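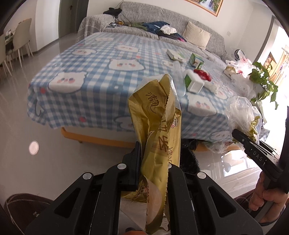
Section 2: Setting up the Kairys bead bank

The bead bank is the heart of the Kairys number set, and for many children it is the first time that "a thousand" becomes something they can pick up and carry across a room. Set aside a quiet evening to get it ready. It's lovely material to handle, and you'll probably find yourself building numbers before the children do!

You will need: the bead tray, the card box, the felt mat and the Passide low shelf (or any steady shelf a child can reach without stretching).

Before you start

CAUTION: Single beads are a choking hazard. Keep the units dish out of reach of children under three, and of any older child who still puts things in their mouth.

Unpacking the beads

1. Unroll the felt mat on a table and work over it. Loose beads travel a surprisingly long way on a bare floor.
2. Tip the single beads into the small round dish.
3. Lay the ten-bars side by side in the long compartment, all facing the same way. Run a finger along each one and put aside any with a bent wire.
4. Stack the hundred-squares next to the bars.
5. Place the thousand-cubes at the far left of the tray. From right to left you should now have units, tens, hundreds, thousands, the same order in which the child will read the written number.

Note: If you bought the Sodholm edition, the cubes are solid wood with the beads printed on. They go in the same place and are used in exactly the same way.

Sorting the cards

6. Split the cards by colour: green for units, blue for tens, red for hundreds, and green again for 1000 and up.
7. Put each pile in order with the smallest number on top. The 500 card sits between 400 and 600 in the red pile, and it is the one most often filed upside down.
8. Stand the piles in the card box, longest cards at the back.

Trying it out

9. Make the number 17 yourself: one ten-bar and seven single beads from the tray, the 10 card and the 7 card from the box.
10. Slide the 7 over the zero so the right-hand edges meet. The cards now read 17. This little moment gets a gasp out of plenty of children, so do it slowly when you show them.
11. Put everything back where it came from, and let the child see you do this at the first lesson too.

Choosing a spot on the shelf

Put the tray on the lower level with the card box directly beside it. Leave enough floor nearby for two mats, one for beads and one for cards, with a clear path between them. Children will be walking back and forth a lot, and the walking is half the fun.

CAUTION: The full tray is heavy. An adult should move it. Children carry what they need on the small Zuler hand tray.

Spare beads, bars and cards are listed in Section 6. Cleaning is covered in Section 5.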